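20.01.2026, Werkstattbuch

So, endlich wieder am Leimthema! Die Eichenproben von Kostwood lagen jetzt lange genug in den Zwingen, und ich hab sie heute früh alle ausgespannt. Die Fugen mit dem Akbari-Leim sehen richtig gut aus, ganz schmal und ohne Quetschränder (ich hatte diesmal sparsamer aufgetragen als im Juli). Beim Trundix bin ich unsicher. Zwei Stücke haben sich beim Abnehmen leicht verzogen, das kann aber auch am Holz liegen, die waren schon vorher ein bisschen krumm.

Probe 31 ist auf der Presse bei 3000 Newton aufgegangen, und zwar im Holz und nicht in der Fuge. Freut mich sehr! Den Rest mach ich morgen, vorher muss die Auflage neu ausgerichtet werden, die wandert beim Belasten nach links. Bitte bis dahin nichts anderes einspannen.

Odbridge hat übrigens den Schleifbandpreis raufgesetzt, 272 Euro für den Karton. Ich frag mal woanders nach, bevor wir bestellen.
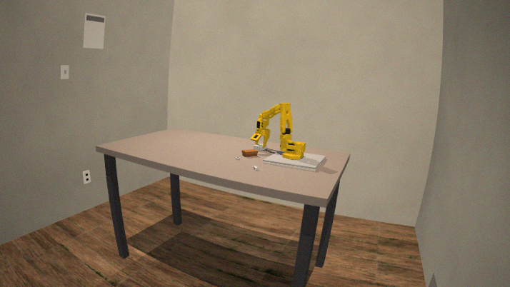 Mit der Körnung bin ich auch noch nicht durch. 120 vor dem Verleimen war mir eigentlich immer fein genug, aber die frisch gehobelten Flächen halten mindestens genauso gut, und man spart sich den ganzen Staub. Nächste Reihe also: gehobelt gegen geschliffen, gleicher Leim, gleiche Presszeit. Und die Proben diesmal gleich an der Stirnseite beschriften, der Bleistift auf der Fläche war nach dem Abputzen natürlich weg.

Noch offen: neue Zulagen zuschneiden, Leimpinsel einweichen.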